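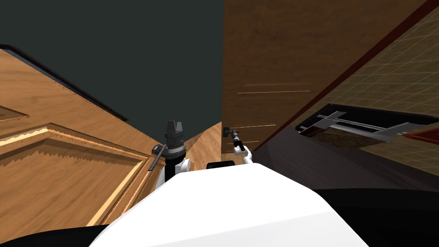
4 min read

Figure 1. Computer-rendered interior with a brown wooden wall panel and a dark charcoal-gray ceiling area.

3. What people call brown

I went into this part of the study expecting gray to give me trouble. Gray is slippery, and my own family can't agree on whether our couch is gray or green. Brown was supposed to be the easy one (I had even planned to use it as the warm-up color), and then the answers from the Karkance sessions came in and I had to rewrite most of this section.

The setup was simple. We had 125 adults, all of them comfortable naming colors in English, and each one worked through 24 printed swatches from the Galanis set under the same desk lamp. They had 30 seconds per swatch to write down the first name that came to mind. No list to pick from, no hints, and spelling didn't matter. Shobha Poojary ran the morning groups and I ran the afternoon ones, and we swapped halfway through in case one of us was making people nervous.

Most people wrote plain "gray" for the grays, or "gray" with "light" or "dark" stuck on the front. Charcoal showed up a lot at the dark end, slate now and then. That was pretty much it! For brown, people reached for things. They wrote chestnut, toast, coffee, mud, cardboard, saddle, and one person wrote "my old school desk" for three different swatches, which I coded as a single name after a long argument with myself.

My best guess is that brown feels like a material to people and gray feels more like a level of light. Wood comes up again and again in the brown answers, with or without a type of tree attached. A brown wall like the paneling in Figure 1 would probably get "wood" from plenty of our participants before it got any color word at all, while the charcoal overhead would just get "dark gray." I say probably, as we only tested flat swatches and I can't promise the same thing holds for surfaces with some shape to them.

Lajos Győri, who coded the answers separately from me, thinks I'm making too much of this. He points out that English speakers get a lot of practice with food words for brown, from coffee shops and paint cards both, and that the grays in the Galanis set are bunched closer together than the browns. He's right about the bunching. I went back and dropped the four closest grays and ran the comparison again, and the gap between the two colors got smaller but didn't go away.

One more wrinkle, before I get to the Vavport groups in Section 4. People who said they had painted a room in the past year gave longer names for everything, grays included. We didn't ask what color they had painted it. I wish we had, and the question is on the form for the next round in May.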